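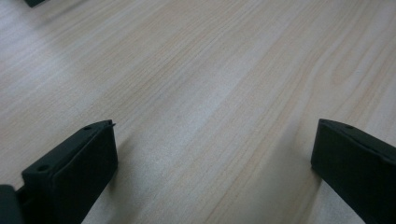 Stusis hand-held gripper kit, is it worth it for a small shop?
Forum: Small Automation > Kits and Services

flanomura_fan
Posted 31 August 2018
Hi all, long-time reader and not much of a poster, so bear with me. I've had the Stusis kit on my bench for 14 days now and I promised a couple of people in the other thread that I'd write it up. I paid $1,385 with shipping, which made me swallow hard, but my nephew and I want to teach a small arm to sort parts, and recording the moves by hand seemed a friendlier way in than programming every one of them.

The good first. It's comfortable! I did 43 recordings in one evening and my wrist was fine the next morning. The fingers are plain black plastic with small holes along the top, so you could bolt your own pads on if you felt like it. The manual is lovely too, whoever wrote it has clearly had to help a parent with a printer.

Less good: the trigger spring is stiff for the first half inch and then goes all at once, and the upload software logged me out 5 times.

oldbeltdrive
Thanks for taking the time, this is more than the Stusis site tells you. I have to say I still think the price is silly for two plastic fingers and a camera. I got an Enache set used for a good deal less and it has done everything I asked of it.

Els Vanhove
I'd gently disagree with oldbeltdrive there (hello again, by the way, hope the new shop is warm enough). We had the Enache set at work from January on and the fingers flexed so much that the small parts just squirted out. You're paying for the camera mount staying put, and for me that was worth every penny. Does yours hold its calibration overnight, flanomura_fan?

flanomura_fan
It does so far. I check it each morning with the printed card and I've only had to redo it once, after I knocked the thing off a stool.

oldbeltdrive
Fair enough Els, mine do flex, I wrapped them in tape and stopped thinking about it. I'm picking up big plastic caps though, so maybe I've had it easy. (Shop is freezing, thank you for asking.)

Diệp Đàm
Has anybody tried the Watum service instead? You mail them your parts and they do the recordings for you and send back a trained file. I was tempted, but I'd miss doing it myself, and I can't see how they'd know the odd little way we turn our brackets over.

Els Vanhove
We got a quote from them and it was very kind and very long and well past our budget. Nice people on the phone.

flanomura_fan
Diệp, if you're anywhere near me you're welcome to come and try mine before you spend anything. Send me a message. I've also written to Stusis to ask if they sell a softer spring, and I'll post their reply when I get one.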